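Pre-session checklist for sim collection, with my comments
Colitz project, two-arm station
Filled in by: Mayuree Sombatkul
Second reader: Crescencio Pacheco
Date: August 7, 2026

Okay, same list as last time, but I've put my comments in under each item instead of saving them all up for the end. Crescencio asked for that and he's right, it's easier to follow. If something says OK with no comment, I looked at it and had nothing to add. The target for this block is 300 kept episodes on the case task (arms start clear of the case, reach over, work at the lid). Kept, please, not recorded!

1. OPERATOR STATION

1.1 Floor clear around the operator's chair
OK. I moved the power strip behind the desk leg, where it should have been all along. Please leave it there.

1.2 Emergency stop reachable from the seated position
OK. Yes, we still check this when it's a sim day. The Urquijo arms in the next bay share our network, and I want people's hands to know where that button is without having to think about it.

1.3 Hand controllers charged, straps in good shape
Needs attention. Left strap is fraying right at the buckle. It'll survive today, but I've put a new pair on the order list. Both controllers were full when I started.

1.4 Headset lenses clean, face pad swapped between operators
OK. New pads are in the top drawer. The old ones go in the wash bag – not back in the drawer, whoever did that.

1.5 Foot pedal starts and stops recording
OK on the third try. The pedal sticks if you press on the outer edge. Use the middle of your foot and it's fine. I marked it as passed, but I'd love a new pedal.

1.6 Seat and desk height set for the person doing the session
OK. I'm short, so if you come in after me, please adjust it before you start. I found Crescencio working with his elbows up by his ears last time and he said he hadn't noticed.

2. NETWORK AND MACHINE ISOLATION

2.1 Sim machine is not sending commands to any real arm
OK. This is the one item I won't let anybody skip. I opened the Motomach bridge settings and read the output line out loud, and Crescencio read it back to me. It says simulator only. If it says anything else, stop and come find one of us.

2.2 Arkex logger running, correct project folder selected
Fixed, then OK. It had opened on the June folder again. It remembers the last folder from whoever used that login, so check it every time you log in, even if you only stepped out for coffee.

2.3 Disk space
OK. Plenty for the whole block. The warning light on the logger is for the backup drive, which is being replaced and isn't used for this.

2.4 Clock on the logger matches the clock on the sim machine
OK. We were out of step back in June and it cost us a batch, so I'm fussy about it now.

3. SCENE LOAD

3.1 Room loads with walls, floor and furniture in place
OK. I loaded it fresh and then reset it 11 times to see whether anything fell through the floor or started shaking. Nothing did. If you see a chair jitter after a reset, write down the episode number and throw that one out.

3.2 Case is at its starting position and the lid can move
OK. I pushed the lid by hand in the editor and it swung both ways without catching. Please don't save the scene after you do that! Close it without saving and load it again.

3.3 No arm touching the case at the start
OK. I checked both sides. A start where the gripper is already pressed into the case teaches the model something we really don't want, and it's a pain to find those later.

3.4 Lighting setting matches the session sheet
OK. Sheet says the bright preset and that's what loaded.

4. ARMS AND GRIPPERS

4.1 Left and right controllers mapped to the correct arms
OK. Wiggle each one before you record anything. It takes two seconds and I have personally lost a whole morning by not doing it.

4.2 Grippers open and close all the way
OK on both. The right one lags a hair behind the trigger, same as before. Squeeze, wait for it, then move.

4.3 Idle arm stays out of the way
Comment. On case episodes the right arm does the reaching, and people forget they've got a left one. It drifts up when your hand gets tired. That's okay as long as it stays clear of the lid and doesn't block the head view. Park it with the gripper open and give your wrist a rest between episodes.

4.4 Reach to the lid edge without hitting the body housing
OK, but go slowly. Coming in from low on the right is the comfortable path. Bring the forearm across the front panel, slow down near the place where the lid meets the body, and pause a moment before you make contact.

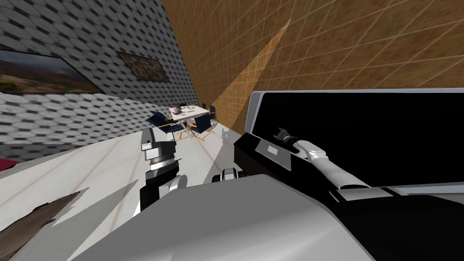

I like that pause a lot, by the way. The episodes with a short hover before contact have been much easier to label, and when Crescencio went back through the first 13 practice runs he could find the approach and the contact in every one that had it. The rushed ones he had to scrub through over and over. So please hover, even if it feels silly.

4.5 Head view is recording along with both wrist views
OK. All three streams showed up in the logger. The head view tips quite a bit when you lean, and for this task we're keeping tilted episodes as long as the working gripper stays in view. Don't fight your neck to keep the room level.

5. DURING THE SESSION

5.1 Break schedule agreed before starting
OK. We're switching operators every half hour. If you feel queasy in the headset, take it off right then. Don't finish the episode, just hit the pedal and mark it as dropped.

5.2 Failed attempts marked, not deleted
OK. Crescencio and I went back and forth on this one. Misses stay in the folder with the miss tag – we want them for the recovery set. Only delete things when the sim itself broke.

5.3 Second person in the room
OK. One of us is at the desk the whole time.

OPEN ITEMS

Replace left controller strap (1.3). Mine.
Foot pedal (1.5). Crescencio is asking for a spare.
Get the Arkex login to stop remembering old folders (2.2). I'd settle for a sticky note on the monitor until somebody works it out.
Add "close without saving" to the scene editor card (3.2). I'll print it after lunch.

Cleared to start with the open items above.
M. Sombatkul

Read and agreed, except I say the pedal is worse than she's making it sound.
C. Pacheco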